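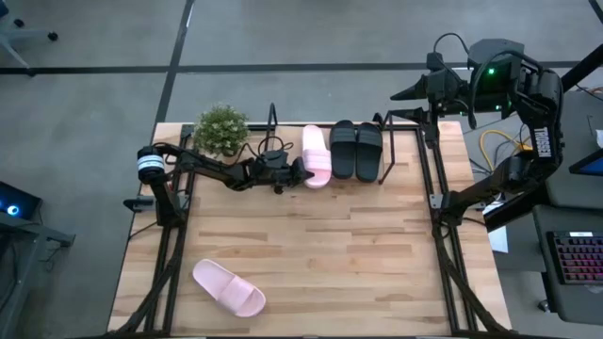
The Care and Feeding of Cell Two

Gobnait Daly keeps a roll of masking tape on her wrist like a bracelet, and by ten on a Thursday morning it has shrunk by half. Tape is how she runs the two-armed sandal cell at Todport. A strip on a cable means "watch this one." Two strips mean "I watched it, and I was right."

The job sounds like something you would assign a bored nephew. Slides come in pink and black, they end up scattered, and the arms are supposed to put left with right. Daly's logbook for the cell, which she calls Prastimow after a village she once got lost in, has reached entry 357. Most of the entries are about screws.

"People ask me about the software," she says. "I ask them when they last put a wrench on the base."

Her morning routine takes 60 minutes if the arms are in a good mood. She checks the clamps first, then the frame bolts, then runs each joint through its travel with one hand near the stop button and the other around a mug. The cables get the longest look. A cable that loops a little too generously will sooner or later find something to hook, and in March one of them hooked her sweater.

After that come the grippers, and a good deal of muttering.
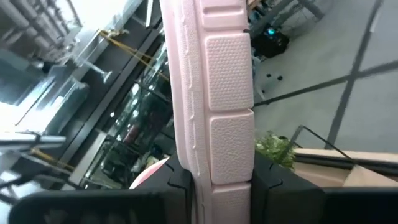

Foam is a miserable thing to calibrate on. Squeeze a steel block and it tells you right away where it stands. Squeeze a slide and it gives, and keeps giving, and the motor goes on believing it has farther to close. Daly's fix is to set the closing limit by hand on one sandal, back it off a hair, and try again on its partner. She writes down both numbers. They never match.

Bezawit Ambaye, who wrote the pairing routine, takes a sunnier view. She wanted to set the limits automatically and had a script for it, named Kurodari. It got through 757 grasps before a fingertip worked loose and the script, finding less and less sandal, concluded that the footwear was shrinking.

The script is back in use now, on the condition that Daly tightens the fingertips first. She has added that to the routine, between the frame bolts and the second mug.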